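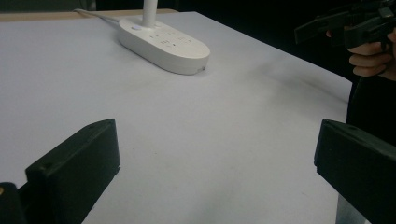

2 min read

Pressing a touch button with two hand-held grippers: results

doltance_lab wrote on 2/26/20:
We recorded 347 demonstrations with the lamp that has sockets in its base. The policy sees only the two wrist views. With 200 demonstrations it already finds the base from most starting poses. The head view we keep for checking by eye.

janofan wrote:
Thank you for sharing. Did you use the Jano calibration or your own? My wrist views drift after 30 minutes.

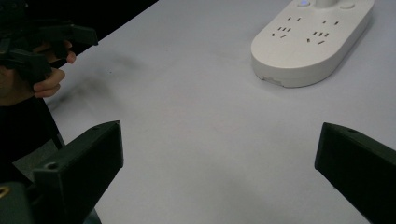

Category: Imitation learning

doltance_lab wrote:
Our own. A white base on a white table is difficult, the edge is mostly shadow. We dropped 5 demonstrations for bad tracking.

clurska wrote:
I do not agree with leaving out the head view. From the wrist you lose the top of the lamp, and the policy must guess where the arm is. 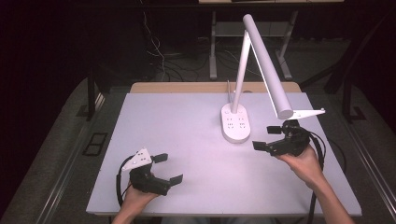

Lamp and both grippers, head view.

doltance_lab wrote:
We tried it. Almost 30 trials with the head view added, and the result was worse. The hands hide too much.

clurska wrote:
Then maybe your crop is wrong. In Abernathy we had the opposite result, with the same kind of table.

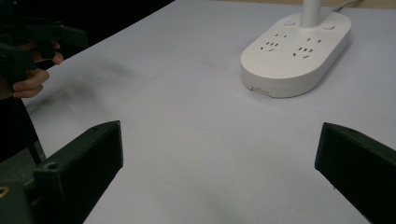
And your trials all begin with the fingers open, so please test also from closed before you write that it generalizes.

doltance_lab wrote:
This is fair. I will run it in April and post the numbers in this thread.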